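Ambient occlusion

Ambient occlusion is a shading trick used in computer graphics, and I'll admit it's my favourite one. It works out how much of the surrounding light can reach each point on a surface, then darkens the points that are hemmed in. Corners go dim, creases go dimmer, and suddenly your flat grey model looks like a solid thing!

I first met it through Corinne Tillman's course notes at Bresbridge, where we shaded a little test model called Zuldale (a castle, more or less) over and over again.

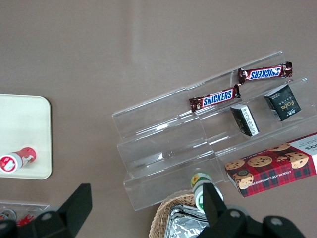 How is it worked out?
You fire rays from each point in random directions and see how many hit something nearby. I use 30 rays per point for a quick look, and it's grainy but good enough to judge by.

Games mostly can't afford that, so they use a screen-space version, which guesses from the depth buffer alone. It's fast, but it misses anything hidden behind something else, and you sometimes get dark halos round objects (I spent far too long chasing those in my own renderer, Prerton).
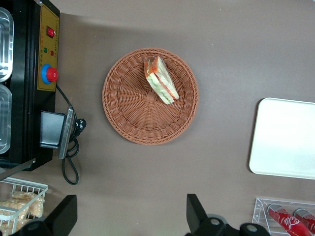 The usual cure is to limit the search distance and then blur the result, taking care not to blur across edges. I run two blur passes, one across and one down, and that clears most of the grain.

See also: global illumination, shadow mapping, depth buffer.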